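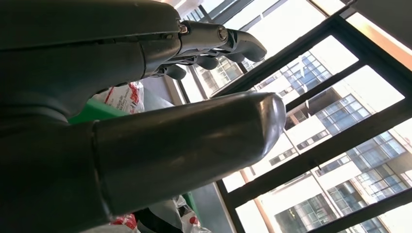 Somebody at the far end of the bench wanted to know why we're still on the thumb when the fingers haven't closed on anything heavier than a sock, and that's how Tuesday's meeting got going, a bit before I'd found my pen. (I'm on notes again. Hi!)

**Thumb.** Long talk. It's a big thick thing next to the fingers and half of us want to slim it down, the other half want to leave it alone until the grip code settles. We voted and it stays as is until February. I voted to slim it, for the record, and I'm fine, really.

**Grip tests.** The Lurnex board dropped out 11 times over the weekend, always on the close command. One member thinks it's the cable through the wrist and another blames the supply. We'll swap the cable first, seeing as we have one. Soft packages only until then, please, no jars!

**Money.** We have $458 left in the build fund. The Sinska motors would eat roughly 40 of that each with shipping, so two now and we'll see. The quote from Brevley for a ready-made forearm came in at 2,000 and got a big laugh, then a sad little silence, then we moved on.

**Sandberg (the arm project, not the shelf).** Still no mount for the elbow. I said I'd draw one up and then got talked into printing it too, so that's my evenings gone. Asked whether we could call it something else so people stop mixing it up with the shelf. No takers.

**To do**

- swap wrist cable, rerun the close test
- order two Sinska motors
- elbow mount drawing (me)
- bring back the small hex keys, whoever has them

Next one is same day, 7:30 pm.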